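Print
E-mail

A board, a few holes and a big claim

2025-01-12

The founder of Fasau has a board to sell, and he would like me to believe it tells you something about hands. I went to the Florumska showroom with my doubts and left with most of them.

The product is called Grevum. It is a flat board with parts to be fitted into openings, and it costs $890. I asked what it does that a child's shape puzzle doesn't.

"A puzzle is either solved or it isn't," he said. "We care about the small corrections on the way in."

Fine, but who says those corrections mean anything outside the board? He told me Fasau has logged 2564 attempts. I asked how many came from people outside the company. He looked at his notes and said he would have to check.

"I'm not claiming it predicts how you'll do at a job," he said. The brochure on the chair next to me came pretty close to claiming it.

He was better on the dull stuff. The fit of the parts took 4 tries to get right, he said, and the early ones stuck. "We were testing our own bad cutting," he admitted, and I liked him more for it.

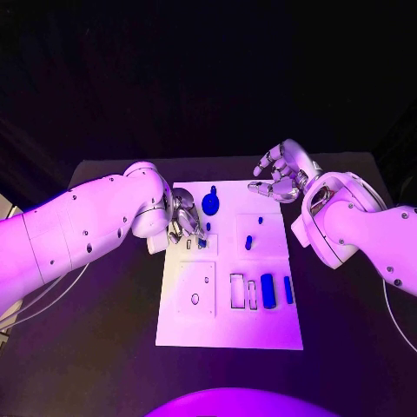

Kerr, reached by phone, said that a board like this is only as good as the scoring behind it, and that the scoring ought to be published before anyone pays for one. The founder says that will happen in October.

"You'll see," he told me. I'd like to.

E-mail this article
Print this article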